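8 min read

Sizing and Shape Retention in Straw Hats Sold Online
Term project report, Apparel Merchandising
Shuzhen Zeng

1. Background

Straw and palm hats are hard to buy online. A felt hat that is slightly small can be steamed and stretched. A straw hat can be stretched a little, but the weave opens up at the front and the sweatband pulls away from its stitching. Most shops tell buyers to measure their head and pick from a chart, and most of those charts differ from each other.

My project looked at two things. The first was whether the size printed in a straw hat matches the inside measurement. The second was whether the brim holds its shape after being packed and unpacked. I worked with Plilow, a small online hat shop that let me go through its return slips and borrow stock. The hats came from two of its suppliers, Donomthorpe and Duangkaew.

2. Return slips

Plilow gave me 221 return slips for straw hats. I sorted them by the reason the buyer wrote down. Where a buyer gave more than one reason I used the first. The largest group was fit, and inside that group "too tight" came up far more often than "too loose." The next group was brim shape, with comments such as "wavy on one side" and "arrived flat." Color came third. Very few buyers complained about the crown height, even though it is the first measurement on every listing.

Several slips mentioned that the buyer owned another hat in the same labeled size that fit well. That was the reason I decided to measure the stock directly and not work from the charts.

3. Method

I measured 28 hats, all labeled in standard US sizes. For each hat I ran a flexible tape inside the sweatband at its lowest point, with the hat upside down on the table. I did this twice and took the average. If the two readings were more than an eighth of an inch apart I measured a third time and dropped the odd one.

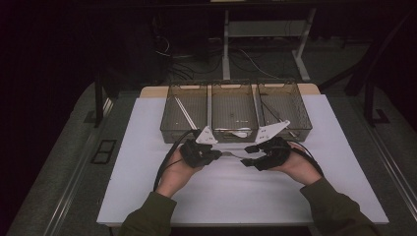
Fig. 1. Two-handed hold above the white board.

For the brim test I used 16 of the same hats. Each one was traced around the brim on brown paper, packed in a shipping carton with a cardboard crown support, left closed from Thursday to the following Monday, then taken out and traced again. I also measured the brim height at the front, back and both sides before and after. The cartons were not shaken or dropped, so this was an easier trip than a real delivery.

4. Results: sizing

The Donomthorpe hats were close to their labels. Most of them measured slightly under, but not enough that I would expect a buyer to notice. The Duangkaew hats ran small more often, and the gap was larger in the larger sizes. The sweatband made a difference. Hats with a thick cloth band measured smaller than hats with a thin leather band, even when the label and the straw body were the same. The listings name the band material but say nothing about how it affects fit.

I also found that an oval measurement can be correct all the way around and still feel wrong. Two hats with the same inside length had different shapes, one long and narrow and the other nearly round. A single number does not show this.

5. Results: brim shape

Bound edges held up better than raw edges. On the bound hats the tracings before and after were almost the same. On the raw edge hats the sides dropped, mainly where the brim had been resting on the bottom of the carton. Hats packed crown down did better than hats packed brim down - this applied to both suppliers.
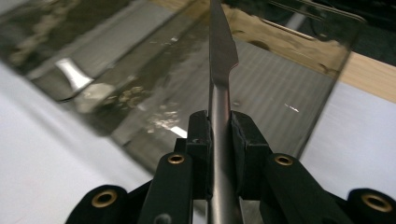
Fig. 2. Knife with a metal handle, held upright.

6. Limits

The sample was small and came from one shop. Plilow sells about twice as many hats from one supplier as from the other, so the slips lean toward that supplier. I did all the measuring myself, and a second person might pull the tape tighter. I had planned to include hats from a third supplier, Prondosthorpe, but the stock did not arrive until late November and I left it out. Humidity in the room was not controlled, and palm leaf softens in damp air.

7. Recommendations

Plilow should list the measured inside length next to the labeled size, at least for the Duangkaew styles. The listing should say if the sweatband is thick. Raw edge hats should ship crown down with a support ring under the brim. A note on head shape would also help, even if it is only "long oval" or "regular oval" - customers who already know their shape would use it.

The tracings and the full measurement sheet are in the appendix.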